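Minutes – Working Group on Test Practice for Household Manipulation
27 Aug 2025, Flarudstead office and by phone. Chair: Arne Rieger. Present: Clerix, Rajput, Plerthorpe.
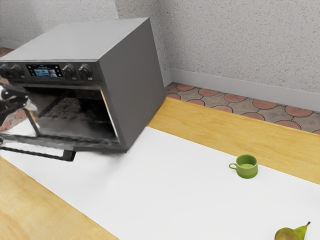

1. Simulated oven task
Rajput presented the countertop oven setup with door lowered and a mug and pear on the table as loose objects. Agreed that contact with either object is to be logged as a fault, including contact by the arm above the gripper.

2. Reporting of trials
Clerix reported 147 valid runs out of 262. The remainder lacked a recorded start pose. Draft clause 3 to read: "Start pose shall be stored with each run." Plerthorpe asked for a tolerance on door angle – deferred.

3. Force limits
No agreement. Plerthorpe holds that simulated contact forces should not be quoted without the solver settings. Chair to circulate wording.

4. Log retention
Raw logs to be kept until the November meeting. Files of more than 2000 lines may be compressed.

Actions
Rajput: fault codes for loose objects.
Clerix: rerun trials with missing poses.
Rieger: wording for item 3.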